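Flistidside 互助社区 > 家具与台面 > 木桌保养

红棕色木桌面沾了记号笔,还总有不锈钢底的灰印,怎么处理比较稳妥?

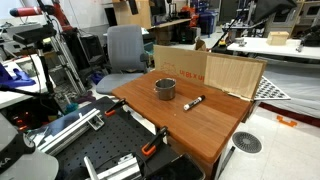
Leonie Strebel 发布于八月 | 家具与台面 | 浏览 181 次 | 已有回复

桌子是二手的,从 Gitbridge 旧货仓库拉回来,卖家只说是“木头的,上过漆”,是实木还是贴皮他也说不清。颜色是偏暖的红棕色,我挺喜欢,不想整个打磨重做。

现在有两个问题。

第一个是记号笔。我们平时在桌上写标签,笔就随手放在桌上,白杆黑帽的那种,有时候帽子没按紧,滚一下就留一小道黑线。刚画上去的用湿布擦能淡一点,隔了一夜的基本擦不动。我在背面不起眼的地方试过一次酒精,布上有点发黄,不知道是脏还是漆被擦下来了,就没敢继续。

第二个是不锈钢小锅。底下干的时候没事,底下有水的时候放久了会有一圈灰印,用干布能擦掉一部分,剩下一点影子,斜着看才明显。同事说是金属掉色,我觉得不锈钢不至于掉色,但也解释不了那圈灰是哪来的。

另外桌子后沿立着一块拆开的纸箱板当挡板,底边直接压在桌面上。这个对漆面有没有影响?纸板受潮会不会把颜色染到木头上?

家里有的东西:普通酒精、白牙膏、洗洁精、魔术海绵、一罐没开过的 Lubis 木器蜡。最好先用这些,不行再买。

Ridwan Tuhumury 回复

先别用魔术海绵。它就是很细的磨料,擦白墙没事,擦有光泽的漆面会留一块哑光,你那种红棕色特别容易看出来,补都不好补。

你擦酒精时布发黄,有两种可能。一种是旧蜡和手上的油,一种是虫胶漆。老家具用虫胶的不少,虫胶碰到酒精会化。判断的办法很简单,找个看不见的地方,比如桌面底下靠边的位置(前提是那里也上了漆),用棉签沾一点酒精,压着等一会儿再摸。

发黏、发软:虫胶,以后酒精不要上桌面。
棉签变黄但漆面还是硬的:多半是旧蜡和脏东西。
什么变化都没有:聚氨酯或者别的硬漆,酒精可以用,速战速决。

确认是硬漆以后再处理记号笔。棉签沾少量酒精,只在黑线上走,从线的两头往中间擦,擦一下就换一面,别来回抹,不然黑色会摊成一片灰。线没了马上用拧干的湿布过一遍,再用干布收干。

如果是虫胶,就用白牙膏。挑不带颗粒的,挤一点在软布上,顺着木纹轻轻擦,看到布上带黑就停下来换干净的地方。慢是慢一点。擦完那一小块可能会发乌,上一层薄蜡能拉回来一些。

隔了很久的线,如果墨已经顺着漆的裂纹进到木头里,以上办法都只能变淡。

灰印我没有把握,留给懂的人说。

Alfie Pilkington 回复

用花露水,我家桌子就是这么擦的,一擦就掉。

纸板没事的,我家冰箱顶上垫了好几年纸板。

Leonie Strebel 补充

谢谢 Ridwan。我在桌面底下试了棉签,黄了一点,摸着是硬的,没有黏。按你说的从两头往中间擦,最新的那道已经看不出来了,旧的那道还剩个影子,我先不动它。

花露水我就不试了,里面也是酒精,还有香精。

还剩下不锈钢的灰印和纸板。这个桌子侧面有深色的侧板,一直到地砖,搬动不太方便,所以平时都是就地擦。想问后沿那一条常年被纸板压着的地方,是不是也要定期挪开。
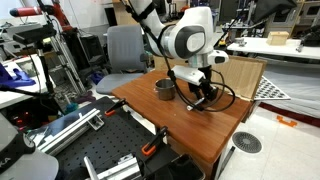
Wahyudi Simanjuntak 回复

灰印一般不是不锈钢掉色。常见的来源是锅底沾的东西:在铝制台面上蹭过,或者用钢丝球刷过以后有细铁屑留在底边。铝屑蹭到木头上就是灰的,铁屑遇水以后再碰到含单宁的木头,会发蓝发黑。自己可以查一下,拿一张白纸铺在硬地方,把底沾湿,在纸上转几圈,纸上有灰道子就是底的问题。用洗洁精加百洁布把底边洗干净,再转一次,纸干净了才算数。补充里这张照片上那件不锈钢的是直接立在木面上的,表面是偏哑的拉丝效果,这种表面比抛光的更容易藏细屑,翻过来把底也擦一遍。以后给它垫一块软木垫或者毛毡垫,垫子湿了要拿走晾干,湿毛毡闷在漆面上比湿锅底还糟。

已经有的灰影,分情况:

一、发灰、发白,手摸没有感觉。先用拧得很干的布加一滴洗洁精擦,再用干布擦。还有白影的话,大多是潮气闷在漆里,放通风的地方等 7 天再看,很多会自己退。别拿吹风机贴着吹,漆会起泡。

二、发蓝黑,颜色在漆下面。这是铁和单宁反应了,表面擦是擦不掉的,要去掉得用草酸,而草酸要先去漆。你说不想重做,那就留着,上蜡以后会不那么显眼。草酸有腐蚀性,没用过的人不建议自己弄。

三、只是漆面磨花了。上蜡就行。

说纸板。瓦楞纸板干的时候放着没有关系,麻烦在受潮。纸板吸了水会一直贴着木头,漆面容易发白,纸板上如果有印刷的红字,印刷面也不要朝下贴着桌面,有些水性墨遇水会走。你这块板很长,从不锈钢后面一直拉到桌子那一头,压着的是整整一条边,所以我会这样做:

把纸板底边用宽的透明胶带包一圈,包住瓦楞的切口,水就不容易从下面吸上去。
底边和桌面之间垫几小块毛毡,留一点缝。
擦桌子的时候把板拿起来,后沿那条也擦到,擦干了再放回去。

挪开的频率看你用水多不多。用水多的话每天收工时拿开晾一下,用水少的话一周一次够了。

Lubis 那罐蜡我没用过,看罐子上写不写含硅。含硅的以后想补漆会缩孔,补不上。不含硅就可以用。桌面擦干净,完全干透,布上沾黄豆大小的一点,顺着木纹推开,等 5 分钟,换干净的布擦亮。宁可薄,厚了会发黏,沾灰。我自己上蜡前会把灯放低,从侧面照一遍,哪里没擦干净一眼能看到。

Leonie Strebel 补充

白纸转了几圈,确实有灰道子,洗过之后没有了。蜡的罐子上写着不含硅。纸板底边今天下午包了胶带,毛毡还没买。

Ridwan Tuhumury 回复

胶带别包到桌面上去,撕的时候会带漆。毛毡买自粘的,粘在纸板那一边。

Alfie Pilkington 回复

花露水真的可以,我那张是玻璃桌。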